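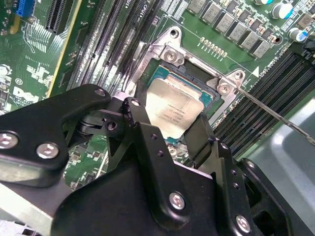 A processor in its socket on a green Dell server motherboard.

Old servers don't die, they get resold. Seraina Grabner buys them by the pallet, 30 at a time, out of offices in Hudow that want them gone by November. Wipe, test, price. Three days if the paperwork is right – it never is. Her shop, Rostora, sells mostly to small firms and a few hobbyists who haggel over everything. Memory goes first. Cases hardly move. "I'd give them away," she says. And has.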